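Bathroom packs to go out from Naidu Hall again in the new year

December 23, 2021
Last updated: 16:40
Shares: 45 | Comments: 12

A scheme that hands out basic washing and tooth-care items to people moving into temporary housing in Bridolano will carry on into the new year, its organisers have confirmed.

The Paltis household charity began giving out the packs in July, working from a side room at Naidu Hall. It had planned to stop at the end of December, when its first grant ran out. A further grant from the Stirkix community fund will now pay for the packs until the summer.

The charity said 963 packs had been given out by the start of this week. Most went to single adults, and 80 went to families with children at primary school.

Each pack holds a toothbrush, toothpaste, soap, a flannel and a cup or mug for the bathroom shelf. The cup was added in the autumn after several people said they had been rinsing with their hands or using the only drinking glass in the flat.
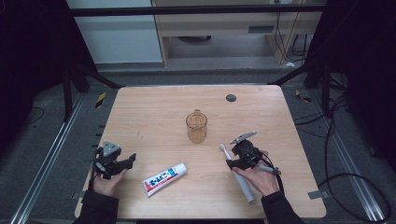 Toothpaste is bought in bulk, but the mugs are donated and so they vary in size and colour. Glass, plastic and enamel are all accepted, provided they are clean and have no chips around the rim. Mugs with a handle are preferred, as they are easier to hold for people with stiff fingers.

Electric toothbrushes are included when the charity has them. It received a batch from a closing chemist's shop in the town, still in their boxes, and these are being kept for people who find a manual brush hard to use. Anyone who would like one should say so when they ask for a pack. Used toothbrushes and replacement heads out of their packaging cannot be taken.

Sorting is done on the tables in the side room. Toothpaste is checked for its use-by date, and any tube that has been opened is thrown away. Mugs are wrapped in newspaper and go in at the bottom of the bag, with the flannel folded on top and the smaller items down the side.

The new grant comes to £1,126 and will be spent mainly on toothpaste and soap. The charity said it was not short of flannels at present and asked people to hold on to towels and bedding, which it has no room to store.

Donations can be left in the porch at Naidu Hall on weekday mornings between ten and twelve. The hall will be closed over Christmas and will reopen for donations in the first full week of January. Packs can still be requested during the break through the housing office in Bridolano, which is holding a small supply behind the front desk.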